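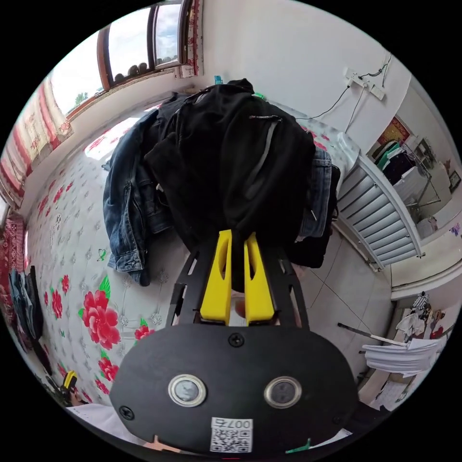

Denim, something black with a gray zipper, and the peony sheet: a pile on the bed at Consuelo Ibarra's.

Consuelo Ibarra has opinions about the bed. It should be used for sleeping, she says, and for sorting clothes, and if you are doing one you can't do the other, so you had better finish before bedtime.

"That's the whole system," she says. "I put everything on the bed on Sunday at 4. By ten I want to lie down. So it gets done."

For 200 a month she could rent a storage unit off Karnora Street, and for one winter she did. She visited it twice. "I was paying for jeans to have their own apartment," she says. The jeans came home, and the Sunday pile began.

Her rules are short. Denim comes out first – it takes up the most room and argues the least. Jeans are folded in half, then in thirds. Jackets go on hangers unless the hangers have run out, and then they go on the chair, which she does not consider a failure. Dark things wait until last. "Everything black looks like everything else black," she says. "You pick up a sweater and it has pockets. You pick up a bag and it has sleeves."

I ask what her brother makes of it. Eusebio Sarmiento (half brother, she corrects me) keeps his clothes in the dryer and regards it as a kind of closet.

"He has 40 T-shirts and wears four," she says. "I offered to come over. He said he was busy until June."

Reached by phone, Sarmiento is unmoved. "The dryer has a door and a light," he says. "What does her bed have?"

It has flowers, for one thing. The sheet is white with red peonies, and she won't sort on anything else. Plain white shows every bit of lint, and on dark blue she once lost a sock for a month. She likes to work by the window while there is still sky to look at, and she doesn't play music. Music makes her try things on.

Does anything ever leave the house? She thinks about it. "A belt," she says. "In the spring. I've been meaning to ask for it back."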